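Hanlow Tables: Gallery
Tables from the Hanlow range in everyday use. Page updated 2026-03-14.

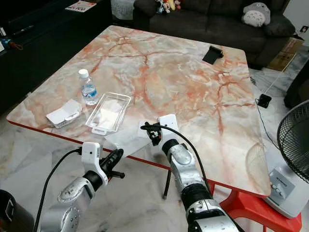
Square table, marble-patterned top in pale gray and white with salmon and orange-red veining. Red plastic legs, thin red-orange band along the edge. Water bottle, clear plastic tray and a white folded box on top, dark gray fabric sofa behind.

About the range

The Hanlow is a low-cost square table sold flat and put together at home. It is meant for small apartments, break rooms and spare rooms, where one table has to serve for lunch, sorting mail and opening packages. The top is 60 cm on each side. The pattern is printed, so no two batches have the veins in quite the same place.

The red version is item 2481. It was added to the range in June and is stocked at the Cuseo and Istoso stores. Cuseo keeps one assembled near the entrance, and Istoso can bring one out on request. The top and legs are packed in 2 boxes. Check that both have the same item number before leaving the store.

Care

Wipe the top with a damp cloth and mild soap. Dry the edge band afterward. Do not use scouring pads or bleach on the pattern. Put a mat under hot dishes. The legs can be washed with the same cloth.

Tighten the leg fittings by hand after the first week and again if the table has been moved. Drag marks on hard floors can be avoided with felt pads, sold separately.

Spare parts

Replacement legs and edge bands are ordered through Ní Chonaill, the parts desk for both stores. Give the item number and the color. Edge band is cut from a 300 cm roll, and one roll is enough for a full table. Tops are not sold on their own.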